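Gakeck BT-2 bin tray and block set: bench review

Category: Fixtures and work holding
Supplied by: Ullow (distributor)
Tested with: our own arm and two-finger gripper

The BT-2 is a sloped-wall tray sold with a set of coloured blocks and a small software package called Rirnum, which logs picks and proposes the next one. Gakeck sells it to teaching labs and small development groups that want a repeatable picking task without designing one. We bought the tray and blocks at list price through Ullow and ran them for 900 logged picks.

What arrives

The tray comes flat, with the wall panels, the floor plate, a bag of fixings and a printed sheet of assembly steps. The blocks are in a separate carton. The software is a download, and the licence key is on a card under the floor plate, where we missed it the first time. Assembly took 40 minutes with a hex key and a square. The holes lined up on every panel except one, which needed easing with a round file.

No base clamps are included. The instructions say to fix the tray to the bench 'by suitable means'. We used ordinary spring clamps on the upper edge and they have been adequate, though anything that grips the rim takes away a little clearance for the wrist. A pair of threaded holes in the base flange would be better, and we have said so to Ullow.

Geometry

The sloping walls are the reason to buy this tray. In a straight-sided box a block that ends up flat against the wall leaves no room for the outer finger, and the usual answer is to let a person reach in and move it. With a slope, the finger has somewhere to go. The supplied manual claims that every resting position on the floor can be reached by a two-finger gripper of normal width. We found this true for most positions and false for the corners.

A block standing lengthwise along a side wall can be taken from its ends if the jaw opening allows. If it does not, the block has to be pushed off the wall first. Rirnum has a push routine for this, switched off by default. Turn it on. It moves the closed fingers along the wall line and sweeps inwards, and it worked well on single blocks. With two blocks in line along the same wall it tends to shift one and leave the other.
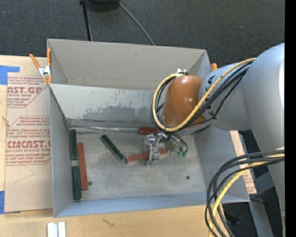 Handling and Fixtures Group, Okonkwo Workshop

Picks near the middle of the floor gave us very little trouble. The approach is vertical, the fingers come down either side of the block, and a small error in the angle is corrected as the jaws close. Blocks lying against the back edge are slower. The wrist has to stay clear of the rear panel, so the planner offers fewer approach angles and sometimes rejects all of them. Rirnum reports this as 'no plan', with no indication of which limit was hit. A developer will want to know whether the wrist, the cable bundle or the finger caused the refusal, and at present the only way to find out is to replay the attempt by hand.

Cables deserve a word. The planner's collision model covers the arm and the gripper and nothing else. Any cable routed outside the arm, as ours is over the wrist, must be allowed for by the user. We added a simple padded volume around the wrist and accepted the loss of a few approaches. Leave enough slack for full wrist rotation and check that no loop can drop below the rim.

Results

Of the 900 logged picks, 209 needed a second attempt or a push. Most of those were wall and corner cases. We did not see a meaningful difference between block colours once the lighting was fixed, but dark red and dark green both read poorly under the overhead lamp alone. A second lamp at a low angle cured it, at the cost of reflections from the metal floor. Matt tape on the floor would remove them - we left it bare to match the supplied calibration.

Wear

The floor marks easily. Ours carries cloudy smudges, and the lower part of the back slope has a broad dark scuff along with a good many scratches. None of this affects gripping. It does affect vision if the background image was taken when the tray was new, and the software gives no reminder to take a fresh one. We now do it at the start of each session. Replacement panels can be ordered singly, which is sensible, but the floor plate is only sold with its fixings and costs more than it should.

Software

Rirnum installs cleanly and the log format is plain text, one line per pick, with the time, target, grasp angle and result. The built-in charts are poor and we stopped using them. Export works. The update issued in December changed the name of one log column without mention in the release notes, and this broke our import script.

Verdict

The tray is well made where it matters and the wall angle has been properly thought out. The missing base fixings and the vague planner messages are the main complaints. Groups with their own planning software should buy the tray and blocks without Rirnum, a combination Ullow will supply on request although it is not listed.

Build: good
Instructions: fair
Software: fair
Spares: good, except the floor plate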